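Last updated 21 February 2021

# Sorting a bin of odds and ends

Small things pile up in whatever container is nearest. A flashlight goes in, then a cup, then a toy that came off the floor. This method works for one bin or several, and it suits a garage, a shed or a back room.

## What you need

- The full bin, plus a second bin of about the same size
- An old towel or a sheet of cardboard
- A damp cloth and a little dish soap
- Masking tape and a marker
- Spare batteries, if you keep them

## Steps

1. Put the towel beside the bin. Metal bins are hard on plastic, and so are concrete floors.
2. Take out the big, rigid things first. Lift them straight up — dragging them along the bottom scratches both the item and the bin.
3. Test anything that runs on batteries. If a flashlight is dead, open the end and check for white or green crust on the contacts. Wear gloves if you find any.
4. Pull out the cups and other kitchen things and put them by the sink. They don't go back.
5. Keep toy parts together, even when you can't tell what they belong to. Write the month on a strip of tape. Anything tagged in March can be looked at again in the fall.
6. Check small boxes before you toss them. Flatten the empty ones for recycling.
7. Wipe the bin with soapy water and dry it. On worn metal, go gently where the coating has started to chip.
8. Return only what you use, with the heaviest items on the bottom.

I use a pair of Sterkov bins, 12 inches deep. The 16-inch ones hold more, but things get lost at the bottom.

## Common problems

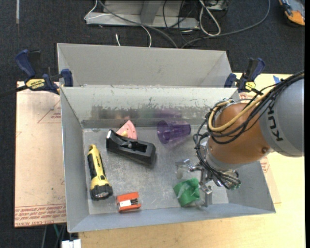

**Should soft or crumpled things go in with the hard ones?**

Keep them separate if you have the room. Soft items slide down between the hard ones and get squashed, and you end up emptying the whole bin to find them. A cloth bag hung on the side of the shelf works well — label it the same way as the bin.

If the bin fills up again within a month, move the flashlight to a hook by the door and start with the toys.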